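This site uses cookies to remember your basket and delivery region. Accept | Manage settings

Calten Jadulier 300 In-Line Filter Box

The Jadulier 300 is a filter housing for supply air ducts in houses, small offices and workshops. It fits between the outside air intake and the fan, and holds one coarse panel and one fine bag filter. The body is galvanised steel with a hinged side door, so both filters can be changed without taking down any ductwork.

It is meant for clean-side supply air only. It must not be fitted to kitchen extract, tumble dryer exhaust or any duct carrying grease, solvent vapour or combustion gases.

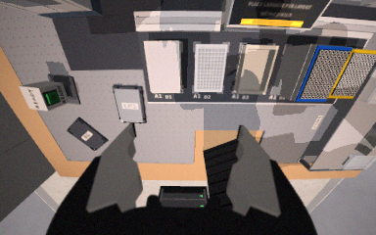 Construction

The casing is folded from a single sheet with riveted corners. Insulation is bonded to the inside face and covered with a wipe-clean film. Spigots at both ends carry a rubber lip seal and accept rigid spiral duct directly. Flexible duct may be used on the outlet side if it is pulled tight and clamped.

The door closes on two cam latches against a foam gasket. The gasket is a stock part and can be ordered separately from Hetov, who supply all spares for the Jadulier range.

Specification

Duct diameter: 300 mm
Door gasket thickness: 4 mm
Clearance needed on door side: over 83 cm
Mounting: any horizontal position, door to the side or underneath
Pressure tappings: fitted before and after the filters, capped
Supplied filters: one coarse panel, one fine bag
Electrical connection: none

Installation

Support the box on its own brackets. The duct must not carry the weight, and the box must not carry the weight of the duct. Where the intake run is short and faces the prevailing wind, fit a louvre and a drip tray upstream, as a soaked bag filter loses its shape and will not recover when dried.

Check the airflow arrow on the door before making the final connection. The bag filter opens towards the incoming air. Fitted the wrong way round it collapses on itself and the pressure drop rises sharply.

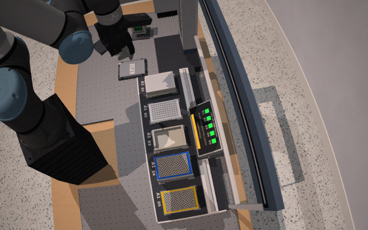
Once the fan is running, uncap the tappings and take a reading across the clean filters. Write the figure on the label inside the door. Change the filters when the reading has doubled, or every January if no gauge is available. In dusty areas the coarse panel will need changing more often than the bag.

Switch off the fan before opening the door. Vacuum the inside of the casing at each filter change and wipe the gasket with a damp cloth.
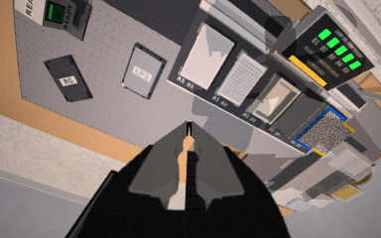

Black gripper in front of a grey perforated board with an orange-tan wooden border

Ordering

The box is sold singly. Replacement coarse panels are packed in cartons of 20. Bag filters made by Đỗ to the same frame size are also accepted.

Comments

ductrun: Are the brackets in the box or extra? Mine arrived without.

Hetov spares desk: Brackets are a separate line, listed with the gaskets.

loft_conversion: Latches are stiff at first. No leaks round the door so far. The label inside could be bigger.

Related items

Jadulier wall louvre with mesh
Calten pressure gauge kit
Hetov door gasket, cut length
Đỗ bag filter, fine grade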